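Stock labels print with the last line missing – Piltmont store room
Ticket 124

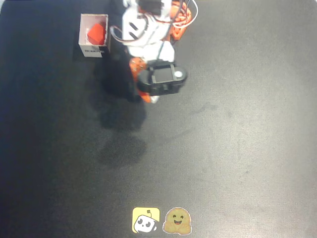
Opened by Nusrat Munshi, 17 May 2018
Assigned to: Tuncay Sezer
Status: Closed

Problem
Labels sent from the Rikis stock program come out with the bin number missing. The item name and barcode are fine. It affects the small labels only. The large ones for the outer cartons print as they should.

Log

Munshi: Began after the printer was moved to the other bench. Restarted it twice, same result. We have 16 small boxes waiting to be labelled.

Sezer: Please print a test page from the printer itself, with the cable unplugged from the PC. Hold the feed button until the light flashes.

Munshi: Test page is complete, down to the bottom border.

Sezer: Then the print head is fine. Which label size is chosen in Rikis, under Setup, Paper?

Munshi: It says Custom, 9 lines. The sheet taped to the wall says it should be 7.

Sezer: The sheet is out of date – it was written for the old roll. Leave it at 9. Check the driver on the PC as well, it keeps its own page size.

Munshi: The driver has a shorter label than the one we use. I can't change it, the box is greyed out.

Panicker: I have the admin password for that PC. Driver page size changed to match the roll, then calibrated. First label was blank, second had the bin number on it.

Munshi: Printed the whole batch. All have the bin number. One came out slightly crooked but it scans.

Sezer: Wall sheet to be replaced in June with the other store room notices. Maya Zoubi has the file. Closing.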